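Nuso (software)

From Estska Wiki, the robotics tooling reference

Nuso is a control and planning package for two-handed manipulation. It takes recorded demonstrations, turns them into gripper paths and plays them back on a pair of arms. First written by Emília Sýkora as a set of scripts for marker tracking, later rebuilt with Margaux Renaud into the present form. Name has no meaning as far as anyone has written down.

Contents
1 Overview
2 Pose tracking
3 Planner
4 Demonstration recording
5 Known problems
6 See also

Overview
Nuso is split in two processes. The tracker runs on the recording machine, the planner runs wherever there is room for it. They talk over a plain message queue. Config is one text file per station. Older releases needed a seperate file for each hand, this was dropped in version 4.

Pose tracking
Each hand-held gripper carries a cube with printed markers on its faces. The tracker looks for the markers in the head camera view, solves for the cube pose, then applies a fixed offset to get the fingertips. Offset is measured once per gripper and stored in the config. If one cube drops out of view the tracker coasts on the last known motion for 8 frames, then flags a gap. Gaps are kept in the log - never filled in silently.

Smoothing is light on purpose. Armelle Hamel's early filter gave prettier curves but rounded off the moment of contact, so grasps came out late on playback.

Planner
The planner, called Zukel internally, runs at 40 Hz. Inputs are two fingertip poses and two opening widths. It checks reach, then collisions between the arms, then hands over to the low-level controller. When both hands hold the same object Zukel locks the distance between them and plans for the object instead. The lock is released when either gripper opens past its threshold.

Demonstration recording
Household objects are the usual material. Flat round things are treated as a class of their own - plates, lids, microwave turntables. Thin rim, nothing to wrap the fingers around, and if the thing is clear glass the depth estimate is often useless. Two grippers on the near edge is a common approach.
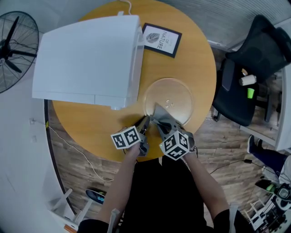
For these the tracker relies on the cubes alone and ignores depth inside a mask drawn round the object. Selina Grabner added the mask tool in January. It is still manual, one outline per recording, and it drifts if the wearer leans over a lot.

Recordings are cut by hand into reach, contact, lift and place. Automatic cutting exists (the Tkachenko script) but mislabels slow contacts as reach.

Known problems
Glare on the marker faces. Cubes swapping identity when held close together, partly fixed. Time sync slips on long sessions, restart the queue. Playback of two-handed pinches on glass is listed as experimental, and Mireille Chevalier's notes on rim slip havent been merged yet.

See also
Zukel planner
Tkachenko script
Marker cube calibration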